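Laboratory Journal, Handling Group
9 September 2024

The comparison of hand-held grippers continued today on the garment bench. Rianne Peeters and I were present for the full session. The Dadach unit and the Messide unit were both available. The Sinaga unit remains with the workshop for a replacement spring and will be added to the comparison when it is returned.

The morning was given to calibration. The Dadach unit read its opening width correctly at the first attempt. The Messide unit did not, and its zero point had to be set three times before the reading held. I have asked that the procedure in the binder be corrected, as it still refers to the old controller menu. The order of steps four and five is also wrong and has been wrong for as long as I have kept this journal.

Camera exposure was fixed at the value agreed last week. The group had been in favor of automatic exposure, but pale cloth on a pale table caused the brightness to drift whenever the black fingers moved into view. With the value fixed, the drift did not return. Rianne has entered the setting in the shared sheet.

Work on baby clothing began after the calibration. These items are more difficult than the dish towels used in the first round. The fabric is soft and gives the fingers very little to push against, while the bound edges are thicker and behave differently from the cloth beside them. Snaps add a further difficulty. A finger tip that lands on a snap tends to slide off it, and the operator then has to begin the approach again.
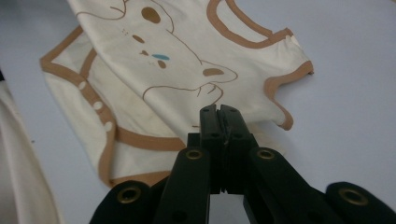

Approach from the front panel

The cream garment with the brown trim was used for this part of the test. The fingers were brought in low, beneath the printed arm of the cartoon animal, and kept well away from the three white snaps in the left trim. Rianne favors this approach. My own preference is to begin at the trim, where the edge is easier to find on camera. We agreed to record both and to let the results decide.

The narrow fingers need only a small pinch of cloth, and this is their chief advantage on a flat panel. Their disadvantage is that the operator must hold the tool quite still while closing it. I found this tiring by the end of the session. Rianne did not, and she suggests that I am gripping the handle too hard. She is probably right.

Of the 70 attempts planned for the Dadach unit, all were completed, and 33 of these used the front panel approach. I have not yet sorted successes from failures. The criteria changed in the middle of the last round and the early entries in the sheet must be marked again before any rate is reported.

Messide unit

The Messide unit was used for a short period only. Its fingers are wider and its closing action is smoother, and I would expect it to do better on thick edges. It pulled at the cloth more than I would like. No scores were taken, and the full set will be run at the next session under the same lighting.

Matters outstanding

The Bonow project has requested 500 scored attempts across all units before the review in November. I consider this possible if the Sinaga unit comes back soon and if the bench is not given to another group. I have written to the scheduling office on the second point and have had no reply.

The file counter stops at 999 and then begins again from zero, overwriting the oldest recordings. Rianne noticed this before any material was lost. Until the software is changed, each day's recordings are to be copied to the server before the bench is closed. Today's copy was completed and checked.

Finger pads for the Dadach unit are to be ordered tomorrow.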